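Why Does Food Last Longer in the Fridge?

I open my fridge far too many times a day. Sometimes I'm not even hungry, I just stand there and look (you do it too, don't you?). One day it hit me that I had no idea how the thing worked, so I went and found out, and now I'm going to tell you!
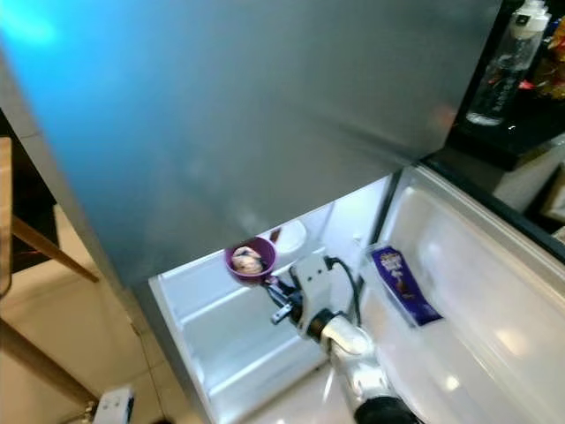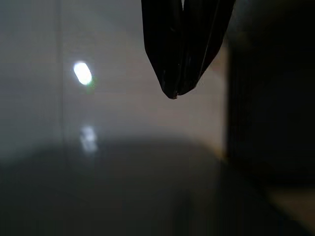
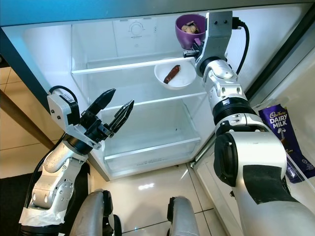 First and last pictures: a purple cup and a white bowl at the fridge.

Let's start with the food. Leave a piece of chicken out on the counter and it will go bad pretty quickly. The troublemakers are bacteria, living things so tiny that you need a microscope to see them. They're on your hands, on the floor, on your cat, everywhere. Most of them are harmless, but some of them love our dinner as much as we do. They eat it, and then they split in two. Then those two split, and so on and so on. Start with 500 of them and after one split you have 1,000. A few hours in a warm kitchen and you wouldn't want to eat that chicken at all.

Cold slows them down. They don't die in the fridge – they just get very, very sluggish, a bit like me on a February morning. So leftovers keep for a few days, but they don't keep forever.

Now for the part that surprised me. A fridge doesn't make cold! It takes heat out. Try this: lick the back of your hand and blow on it. Feels chilly, right? When a liquid turns into a gas it grabs heat from whatever is next to it, and in this case that's your skin.

A fridge does the same trick with a special liquid that runs through thin pipes. Inside the fridge it turns to gas and soaks up heat from your milk and your cheese. Then a pump called a compressor squeezes it (that's the humming you hear at night) and it lets the heat go outside the fridge, turns back to liquid and goes around again. Many fridges feel a little warm at the back or the sides for just this reason.

Before all this, people in cold places like our own Genville cut blocks of ice from the lake in winter and packed them in sawdust. Some of it lasted right into summer – sawdust!

And yes, I do shut the door faster now. Mostly.

More to read
Why Do Onions Make You Cry?
How Bread Gets Its Holes
Where Does the Water in Genville Come From?
100 Years of Ice Cream
Why Is the Sea Salty?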